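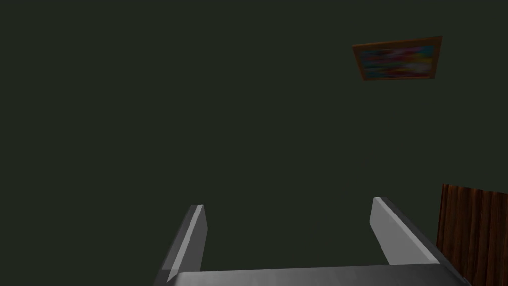 Dikness counts its simulated runs and leaves the hard question open

KELTMONT, October - Robotics firm Dikness says it has now gathered 722 practice runs for Povell, the learning system it hopes will one day open cupboards and tidy kitchens. Every one of them took place inside a computer-rendered room. The gripper is plain grey with two fingers, the wall behind it is bare and dark, and the one splash of colour is a painting in pink and blue.

Of the 722 runs, the firm has kept 701 for training. It would not say how the others were judged unfit, beyond calling them "incomplete". That is a very small loss for work of this sort, and it raises the question of how strict the checking is.

Operators steer the simulated arm by hand and the software records each movement. Much of the effort goes on the approach - getting the open fingers near a wooden surface at a useful angle before they touch anything. 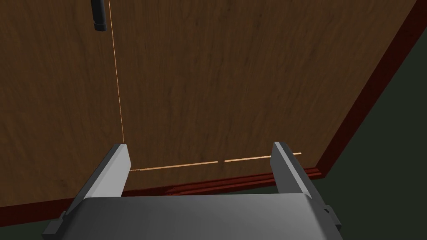

Cisneros test office, 2 p.m., October

Staff at the firm's second site were working close up to a large wood-grain panel with a dark reddish trim. Thin orange lines show against the wood, one nearly upright and one running along the lower part. Dikness did not explain them in its notes, and anyone hoping to judge the quality of the examples from the published material will find little else to go on.

The firm wants 2,000 runs before it tries Povell on a real arm. It says simulated practice is cheap and safe, and few would argue with that. Whether it carries over is another matter. Real doors stick and real handles work loose, and the smooth, evenly lit surfaces in these runs have none of that trouble in them.

No date has been given for the first trial on real furniture. Dikness says it will publish the results "when they are ready", and has not said what score would count as a pass.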